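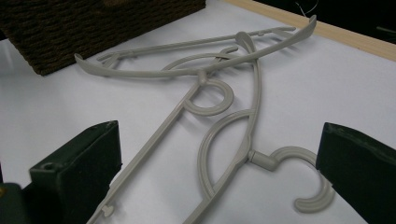 Overlapping hangers on white surface, fingers open. Entry state for item 3.

PERDEN PERCEPTION STACK: PRE-RUN INSPECTION
Task set: hanger separation. Planner: Tridis. Logger: Nultine.

1. Camera intrinsics file matches the mounted lens. PASS

2. Frame and pose timestamps aligned. PASS WITH COMMENT
1,907 frames logged, 1,902 pose records. The missing records all fall at startup, before the pose stream opens. Trim the head of the log before replay.

3. Instance masks separate at crossings. FAIL
Two light gray hangers, same finish, one mask. The segmenter merges them where the shoulder bars run parallel. Shadows are soft and are not included in the mask. Retest with the depth edge term on.

4. Grasp candidates limited to the top item. NOT RUN
Blocked by item 3. Layer order is not a single value per object here: the second hanger passes both over and under the first. Ahmadpour ordering assumes one value. Ticket open.

5. Finger geometry excluded from the scene cloud. PASS
Both fingers masked. Recheck after any finger swap.

6. Basket registered as a static obstacle. PASS

7. Planner timeout set to 1,000 ms. PASS
Was 2 s in the October config. Old value still present in the simulator launch file; change before next sign-off.

8. Stop command halts motion from every planner state. PASS

Status: hold. Items 3 and 4 to be repeated on the next build.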